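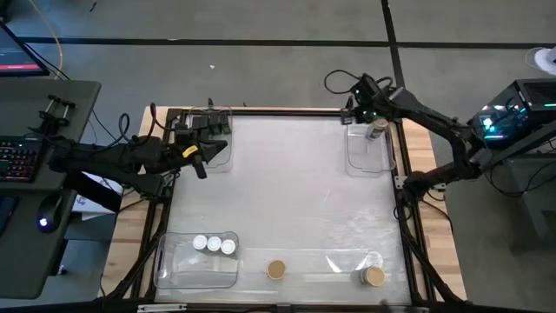

The Timance at work, lids everywhere.

I'd been reviewing kitchen gadgets for so long that when Zetine offered me a fortnight with the Timance I said yes before I'd read the email properly. Two arms, one bench, "for the small business that has outgrown its own hands". I write for a magazine that goes out to people who make chutney. I suppose they thought we were made for each other.

Yannick Pons met me at the unit in Brotlow with the paperwork. He was terribly nice, and he'd obviously been told to be. He showed me the stop button, he showed me the bench, and then he asked if I was the sort of person who gave things names.

"No," I said.

By teatime they were Left and Right.

You set the Timance a job by telling it what you want in the bins. White lids in the big one, tan lids over in the far one, that sort of thing, and off it goes. I loved it! I sat there with a biscuit while Right picked up a pot with a tan lid and Left fussed about over its own corner, and I thought, this is a four-star product, possibly four and a half if they do something about the price (3866, and that's before the bins).

The trouble started on the second evening. I'd left a pot of my own on the bench, damson, no label, just something I'd brought in for lunch. I hadn't told the Timance a thing about damson. Right reached over, lifted it, held it up for ages and put it down again exactly where it had been. Then Left came across and moved it two inches nearer my chair.

I rang Yannick.

"It's tidying," he said.

"It's offering me my lunch."

There was a bit of a pause. "Did you eat it?"

I had, as it happens. I'd been so busy making notes that I'd forgotten, and I was starving. I didn't tell him that. I asked whether other customers had said anything, and he told me about a Mrs Khalaf who packed face cream up the coast and had bought hers in August. She'd sent back the training leaflet, the spare cables and the free mug, but when Zetine wrote to ask for the arms back for an update she'd stopped answering the phone.

"What was the update for?" I asked.

"Speed," said Yannick. "It makes them quicker. They don't wait about so much."

I had 800 words due on 20th September and I wrote them that night at the bench, with the pots going back and forth beside me. I covered the setup (easy), the noise (a sort of hum, you get fond of it) and the instructions (dreadful). I gave it four stars. Under "any faults?" I put that it could be a little slow between jobs, and then I looked up, and Right had stopped over its bin with a pot in its grip, and I took that line out again.

Yannick came for the arms on the last morning, with a van and two blankets. I'd moved my car across the loading door by then. I told him it wouldn't start.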